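Lessons at the Toy Counter 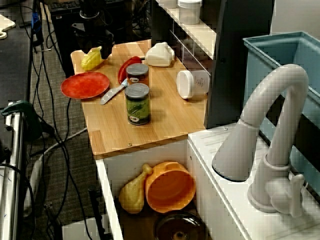

Radomír Kadlec

The corn is a good first object. Its bumpy surface gives the gripper something to hold, and the yellow stands out against the wood. Sidra Jatoi, who runs the teaching sessions at Handcombe, starts new operators on it before letting them near the butter knife.

Operators drive the arm by remote control, one task per recording. A session yields 137 demonstrations on a good day. Jatoi discards any in which the operator pauses for more than 17 seconds — the policy learns the pause along with the motion.

The current set, called Flultis, holds 2000 recordings. Of these, 517 involve cans, which stand upright and are easily knocked over by a late correction. Cups on their sides are harder. The operator must choose between rim and wall, and two operators seldom choose alike. Jatoi keeps both versions and labels them separately. Training on the cup tasks resumes in May.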